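# Round table notes, May

Morning, before the kettle.

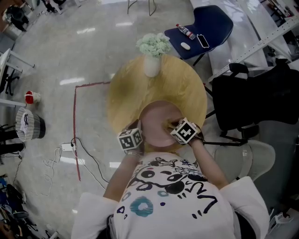 I've been meaning to write up the round table for ages, because we keep having the same chat about it in the corridor and then forgetting what we decided. So this is me putting it down properly — mostly for my own benefit, but do scribble underneath if you disagree.

First thing: I'm very glad we went round. The old rectangular one was bigger on paper, but everybody piled their stuff at the two ends and the middle turned into a sort of no man's land full of pens. With the round one there isn't an end, so you just pull up wherever you fancy and the thing you want is in reach. The top has held up well too. I gave it a going over with the Clevero spray and a soft cloth and it still has that warm honey colour, no rings that I can find. I had a look at the darker edge as well, as I was worried it might be getting grubby where we all lean on it, but I'm fairly sure it's just the way it was finished.

The pink plate. I want to keep the pink plate! We had the argument about swapping it for a bowl and I've come round to thinking the plate is better for small bits. With a bowl your fingers go in blind and you end up chasing things about at the bottom. With the plate you can see what you're after, and if you rest your other hand on the rim it doesn't slide off on you. It wants to sit at the near edge of the table, mind. Push it to the middle and you're stretching over it with your sleeve dangling, and then it's crumbs or worse all down your front.

I tried three spots for it over the month:

- dead centre — looks lovely, hopeless to use
- off to the right — fine until someone comes to sit there
- near edge, straight in front of you — the winner, leave it there

Flowers next. I know opinion is divided. I like the pale green ones, they're big and fluffy and they cheer the place up no end, and the white vase goes with everything. My only rule is that they live at the far side of the table. When they were closer in I knocked the vase with my elbow and spent twenty minutes mopping (with 56 sheets of kitchen roll, I counted out of spite, as I'd been told a roll would last us the month). I've been giving them 500 ml of fresh water whenever it starts looking cloudy, with a pinch of sugar, which my gran swore by. No idea if the sugar does anything. I'm not going to stop now.

Right, chairs. This is the bit I'm supposed to be sorting out and haven't.

The navy one with the moulded seat is turning into a shelf. I went to move it and there was a water bottle with a red cap lying across it, plus a mouse and somebody's phone, face up. I'm as guilty as anyone, I put my scarf on it most mornings. But if it's a shelf then let's have a shelf, and if it's a chair then it needs to be free to sit on. My vote would be for a little side table or even a crate on its end, somewhere within arm's reach, where bottles and phones can go without ending up on the round table itself. I do NOT want drinks on the round table, we've been through that.

The black office chair is the comfy one, and it's on wheels, so it never stays where you put it on this floor. It's so smooth you only have to look at the thing and it's off. I rang Ondeck about soft castors and they do a set that would fit, quoted me 200 for enough to do all of the wheeled chairs, and I said I'd think about it. It seems a lot. Flallis apparently do a cheaper sort but only in packs, and we'd have spares knocking around for ever. If anyone has used either I'd love to hear before I spend anything.

The pale grey shell chair is my favourite and I'd happily have a couple more like it. Light enough to lift with one hand, easy to wipe, and it tucks in beside the table without bashing your knees. The seat is a bit cold first thing. A thin cushion would fix it, but not one with ties, the ties always end up on the floor.

Talking of the floor — the red tape. It's still down, running along behind the table and turning the corner on the left, and I'd like it to stay. It gives you something to line the table up against after the floor's been cleaned, otherwise the whole lot creeps over a hand's width every time and we only notice when somebody can't get past. If you spot a corner lifting, press it back down with your thumb and tell me, I've got a spare roll (Duan, the good stuff, bottom drawer, behind the string).

The white desk I haven't touched. I will say that the perforated rail is brilliant for hooks and we've hardly used it. I had a go with some S-hooks from home and they were a shade too thick for the holes, so I need the thinner ones. Scissors, tape and the little brush could all hang there, and that'd clear half of what ends up in heaps. There's a white cable down that side by the floor that wants clipping up as well. It's on my list, below the castors and above the cushion.

Lighting: I keep going back and forth. The overheads are bright and bounce off the floor something rotten, and by the middle of the afternoon I'm squinting. I tried sitting with my back to the window and it was a bit better. A rug would help with the glare and would stop the office chair wandering, two birds and all that, but then the tape would have to go under it or round it and I haven't worked out which.

Still to do:

1. Find a home for the bottle, mouse and phone (whoever's they are)
2. Decide on castors — Ondeck or Flallis
3. Thin S-hooks, 2 packs
4. Clip up the cable
5. Cushion, no ties
6. Measure for a rug, tape and all

Added after lunch: measured for the rug with the short tape measure, which ran out halfway across. Will do it again with the long one when I find where I put it.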